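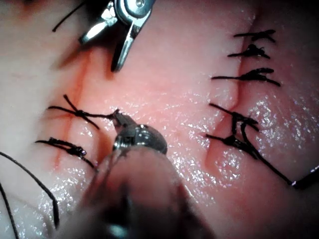 Boards > Suturing > Practice Pads

catriona_t
Has anyone kept a Skirel skin pad past 20 sessions? The listing says 300 closures. I don't buy it.

g_sequeira
300 if you never reuse a cut, maybe. Mine tore at the stitch holes after a weekend.

kadri66
Disagree. Tearing is mostly people yanking the thread straight up. Follow the curve of the needle and the holes stay small.

catriona_t
I do follow the curve. It's still shiny rubber and it doesn't pull like skin. What is it supposed to teach me about tension?

kadri66
Spacing, for one. Black thread on pink shows every uneven bite.

g_sequeira
So does a banana, for less money. I'd try the Grabner pad before buying 2 more of these.

catriona_t
Is the Grabner any thicker? The page doesn't say.

Related topics
Jilier thread keeps fraying
Pig's feet or silicone?
Cleaning old pads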